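Fruit Storage and Serving in a Shared Kitchen
Student project report, Household Studies, Flumusbridge
Prepared by Kamala Lobo and Hermenegildo Montes
15 February 2026

Background

The shared kitchen on the ground floor serves 34 students. Fruit is bought once a week from the household fund and left out for anyone who wants it. Before this project the fruit went wherever there was space, mostly on top of the refrigerator or in the bag it came in. A lot of it was thrown away. In January we weighed what went into the compost bin during the first week and got 179 ounces of fruit, most of it bananas and soft apples.

We wanted to find out whether the kind of container and the place it stands make a difference to how much gets eaten. We did not change what was bought or how much.

Method

The project ran for 3 weeks after the first weighing. In the first of these weeks everything went into one deep plastic tub with its lid off. In the second week we used open containers on the table: a basket for apples and plates for citrus. In the third week we kept the open containers and added a covered tub in the refrigerator for anything cut or very ripe.

Waste was weighed each evening on the kitchen scale, which reads to the nearest half ounce. Peels and cores were left out. Hermenegildo did the weighing and Kamala kept the log. On 2 evenings the log was filled in the next morning, and those entries are marked.

Containers

The basket came from the storage closet and has no liner. We tried a cloth in it at first, but crumbs collected in the folds and we took it out. Apples sat well in it as long as they were in a single layer. When more were piled on top, the ones underneath bruised and people picked around them.

For citrus we used shallow plates. A plate holds less than a bowl, so fewer pieces are out at one time, and the rest of the bag stays in the cool cupboard. It also lets air get to the fruit. Oranges and limes left in the deep tub during the first week grew mold where they touched the bottom.

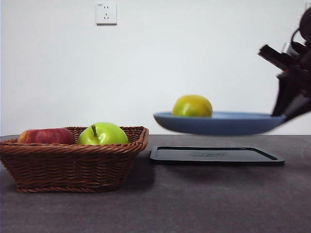 Figure 1. Apples in the basket and a citrus fruit on a blue plate.

Trays were the last item we tried. They are easy to wipe, and a small one can go under a plate to keep juice off the table. Used alone, a flat tray did not work for round fruit, which rolled when anyone bumped the table.

Results

Waste was highest in the tub week, close to what we had measured before starting. It dropped in the second week and again in the third. Most of the change came from apples. Banana waste hardly moved in any week, and we think bananas have to be handled at the shopping stage by buying fewer of them or buying them greener.

The basket was refilled more often than we had planned. In the second week it was empty by midweek, and somebody filled it from the cupboard without being asked. We had not written down whose job that was, so it went into the instructions for week three.

The covered tub

Cut fruit was a separate problem. People would eat half an orange and leave the other half on the counter. In the third week we set out a round tub with a plastic lid and put a note on the refrigerator door asking that halves go in there. The note was ignored for a day or so and then mostly followed.

Lids took up more of our time than we expected. A large lid needs somewhere to go while the tub is open. If it is put down inner side up on a wet counter, the rim picks up water and crumbs, and then it does not close properly. We also found that raised ridges on the inside of a lid hold juice. Rinsing was not enough. They had to be gone over with a brush and the lid stood on edge to drain.

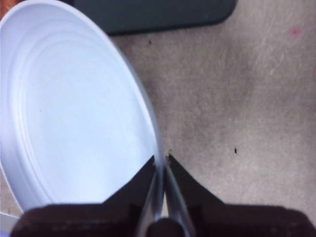 Mathew read the draft at this point and disagreed with us about the tub. In his view a covered tub only moves the waste to a place where people forget it, and he would sooner see a small open dish at eye level in the refrigerator, emptied every night. He also asked why we had not weighed the tub's contents separately.

We did not weigh them separately, and we should have. The tub was emptied into the same bin as everything else, so the third week's figure cannot be split. A small open dish would be simple to test with the same scale and log.

Recommendations

Keep the basket on the table with one layer of apples. Put citrus on plates, a few pieces at a time. Name one person each week to refill both. Wash the tub and its lid every second day, using the brush on the ridges.

The log sheets are in the folder next to the kitchen scale.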